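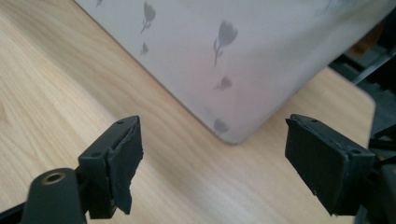

1/
손그리퍼로 로봇한테 집안일 가르치는 중입니다 ㅋㅋ 오늘 타래는 튤립 상자로 시작해요. 방식은 간단해요. 로봇이 쓰는 거랑 똑같이 생긴 집게를 제가 손에 들고, 제가 직접 물건을 집고 옮기고 내려놓습니다. 그럼 그 움직임이 통째로 기록되고, 나중에 로봇이 그걸 보고 배우는 거죠. 팀에서는 이 프로젝트를 Flirnoletti라고 부르는데 아직도 발음을 못 하겠어요.

2/
상자 같은 건 모서리 쪽에서 들어가는 게 제일 까다롭습니다. 면으로 잡으면 집게를 확 벌려야 하는데, 모서리로 들어가면 각도가 조금만 틀어져도 밀려버리거든요. 맨손이면 생각도 안 하고 할 일인데 집게를 끼는 순간 갑자기 세 살짜리가 된 기분 ㅠㅠ

3/
목표는 한 작업당 시연 100개. 많아 보이죠? 근데 같은 동작을 100번 복사하면 별로 쓸모가 없대요. 시작 위치도 바꾸고, 물건 방향도 돌리고, 다가가는 길도 조금씩 다르게 해야 합니다. 저는 자꾸 제일 편한 길로만 가서 처음 한 묶음은 거의 다 똑같았어요. Monique Maillard 님이 궤적 겹쳐놓은 걸 보시더니 "선이 하나네요?" 하시는데 진짜 부끄러웠음...

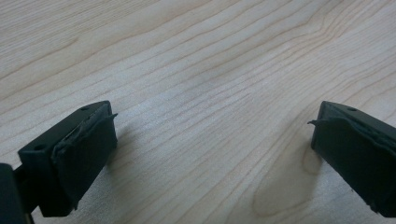
그래서 요즘은 시작하기 전에 집게를 벌린 채로 책상 위에서 잠깐 멈춥니다. 한 박자 쉬고, 이번엔 왼쪽에서 갈지 오른쪽에서 갈지 정하고, 그다음에 움직여요. 이렇게 하면 나중에 구간 자를 때도 훨씬 편해요!

4/
그리고 패드 얘기. 손가락 안쪽에 붙인 검은 고무 같은 패드 있잖아요, 저거 끝이 들뜨기 시작하면 은근히 신경 쓰입니다. 얇은 물건 잡을 때 들뜬 쪽이 먼저 닿으니까 잡는 느낌이 달라져요. 갈아야지 갈아야지 하면서 계속 쓰는 중 ㅋㅋ 혹시 오래 가는 패드 쓰시는 분 있으면 재질 좀 알려주세요. 접착제 추천도 환영합니다.

5/
속도 질문 많이 주셔서 적어둘게요. 평소 손 속도로 하면 너무 빨라요. 저는 컵에 물 가득 담아서 나르는 느낌으로 합니다. 그렇다고 너무 느리면 로봇도 굼벵이가 돼요. 예전에 원격 조종으로 모은 데이터가 딱 그랬거든요. 제가 조종기 잡고 벌벌 떨면서 한 게 그대로 배어서, 로봇이 물건 앞에서 망설이더라고요. 저를 닮은 게 좀 짠했어요.

6/
원격 조종이랑 뭐가 더 낫냐고도 물어보셨는데, 저는 손그리퍼 쪽이 훨씬 편합니다. 원격으로는 하루에 최대 80개가 제 한계였는데 손으로 직접 하니까 131개까지 해봤어요. 대신 손목이... 네... 파스 붙이고 타래 쓰는 중입니다. 그리고 손으로 하면 사람 팔이라서 가능한 각도로 자꾸 꺾게 돼요. 로봇 팔은 그렇게 못 꺾는데! 이건 아직도 의식하면서 고치는 중.

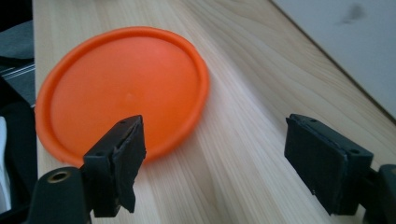

7/
뚜껑처럼 납작한 물건은 또 완전 다른 세계예요. 책상에 누워 있는 주황색 뚜껑, 보기엔 쉬워 보이죠. 집게를 아주 낮게 눕혀서 테두리 쪽으로 들어가야 하는데, 너무 낮으면 책상을 긁고 조금만 높으면 허공을 잡습니다. 저는 도톰한 테두리 한쪽만 노리는 쪽으로 정착했어요.

8/
실패한 시연은 지우냐고요? 집다가 한 번 놓치고 다시 집은 건 남겨둡니다. 다시 시도하는 것도 배우면 좋으니까요. 물건이 책상 밖으로 날아간 건 지워요 ㅋㅋㅋ

9/
지금까지 모은 게 전부 합쳐서 2,864개. 2월까지는 계속 이 작업이고, 그다음엔 Birkberg 쪽 책상으로 옮겨서 똑같은 걸 또 합니다. 책상이 바뀌면 잘되던 것도 안 되는 경우가 많아서 벌써 무섭네요. 거기 가면 양손 작업도 해보려고요. 질문은 답글로 남겨주세요, 손목 쉬는 동안 답할게요!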